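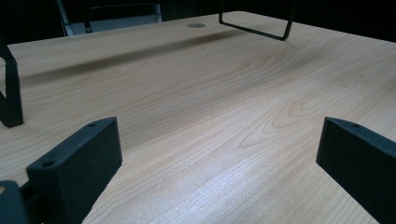 Reading the Grain - Notes for Week 2
Furniture Surfaces, Evening Section, Gimham

Welcome back, everyone, and thank you for staying so late last week to help stack the sample boards. This week we slow down and look at tabletops, and I do mean look, for a good long while, before anyone reaches for a cloth or a can of finish.

When a log is sawn so that the face runs more or less along the growth rings, the rings come out on the board as nested ovals and arches. Most people call this cathedral figure. Cut the other way, the same log gives you straight, quiet lines. Printed surfaces copy both patterns (some of them very well!), so pattern alone won't tell you what you're dealing with. Check the end of the board, if you can get at it.

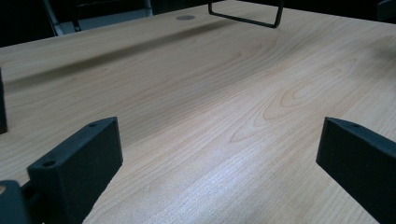
Sepp Birnum

Seen from low down, the grain on this pale top runs on a diagonal, and the loops narrow toward the right. Notice too how the reflected light turns part of the surface bluish white and the fine lines almost silvery - that patch is where I'd like you to start when you judge a sheen. Move your head, let the shine travel, and look again.

For next time, please draw the figure of one table at home, in pencil, on a full sheet. Pages 100 to 164 of the reader cover sawing and are worth going through twice.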